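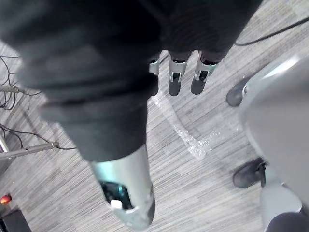

Item 2, right hand with sleeve on, over the taped carpet.

Diltance Retail Handling Bay
Equipment walkthrough and purchase checklist, Q3 round
Inspection date: Thu 20 June
Status codes: OK / FIX (existing money) / BUY (goes on the July request) / ASK (somebody has to phone the supplier)

Scope: both work areas, all arms and hands, floor, cabling, shelving. Offices excluded, although the chair by the printer deserves its own form.

1. Paperwork and money

1.1 Remaining equipment budget confirmed. OK
Comment: $3756 until the end of July. Anything left over goes back upstairs, where it will be described as savings.

1.2 Service contract with Nillberg covers hands as well as arms. ASK
Comment: The contract says "manipulator assembly." We read that as including the fingers. Nillberg may read it differently once a finger is involved. Get it in writing.

1.3 Quotes less than 60 days old. FIX
Comment: Soster's quote has expired. Their new one will be higher and will thank us for our loyalty.

2. Hands

2.1 Sleeve in place, no tears, clear of the finger joints. OK
Comment: Gray fabric sleeve sits above the fingers where it should. Spare sleeve from Wiegand is $64. Order one now, while we don't need it.

2.2 Fingertip pads present and seated. OK
Comment: No complaints at present. Replacement set is $139 and they only sell full sets, so one bad pad costs the same as all of them. Put one set on the request. BUY

2.3 Thumb housing closed, no internals exposed. ASK
Comment: There is a dark opening near the tip of the thumb, and you can see the works through it, including a small white part. Might be an access port as supplied. Might be a port that used to have a cover. The drawing in the manual shows the thumb from the one side that doesn't help. Ask Nillberg for the cover part number before anyone prices a whole thumb.

2.4 Outer surfaces free of sharp edges. OK
Comment: Some scuffing on the thumb end. Cosmetic. Do not let anyone talk you into the polishing kit.

3. Floor and cables

3.1 Cables routed off the floor or covered. FIX / BUY
Comment: Fail, and not narrowly. Loops of cable on the carpet on one side, another thin black one crossing on the other. Low cable ramp from Soster was $173 on the expired quote. Buy it. Tidying is free and can start before the ramp gets here.

3.2 Floor tape flat and legible. FIX
Comment: The clear tape is crinkled and takes a crooked turn near the end. Clear was also a bold choice for something people are meant to notice. Pull it up and put down a color. We have tape in the supply cabinet, so this line costs nothing — please don't raise a purchase order for it.

3.3 Feet and stands clear of the working area. FIX
Comment: There were shoes on the carpet a short way from the fingertips during the check. Agree on a standing distance and mark it when 3.2 gets done.

4. Shelving and test stock

4.1 Shelf unit level, lips and trim secure. OK
Comment: Wipe the upper shelf. There are specks on it.

4.2 Test stock sufficient for the shelf trials. BUY, small

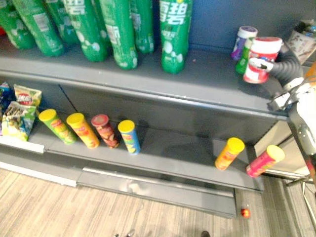

Consumables are the line everybody forgets and then charges to travel. Last year's plan had money for a second arm and none for groceries, so for two weeks we had a very capable shelf trial with very little on the shelf. For the next round, set up a standing order. Bottles are fine: the Sprite row on the upper shelf can stay at its present size. The lower shelf has a wide bare stretch between the canisters on the left and the orange and pink ones at the far end, and that is where the new stock should go. More canisters, please, in mixed colors. Canisters are what the gripper gets tested on, as with the red-and-white one, and they take the most abuse. Chips do not need to be edible by the end. Petty cash, with receipts.

4.3 Floor in front of shelf clear. FIX
Comment: One small red-and-orange ball on the floor by the kickplate. It goes in a drawer. Recheck before the next run.

4.4 Hose along the arm secured for its full travel. ASK
Comment: Corrugated hose has a generous curve near the gripper. Ask what slack Nillberg recommends, and whether clips are included or an "accessory."

5. For the July request

Wiegand sleeve, one: $64
Fingertip pads, one set: $139
Soster cable ramp, one: $173, to be requoted
Thumb cover: price pending, see 2.3

Second arm: not on this list. Please stop writing it in.

Recheck of 3.1 to 3.3 before the request is signed. Initials go on the back page.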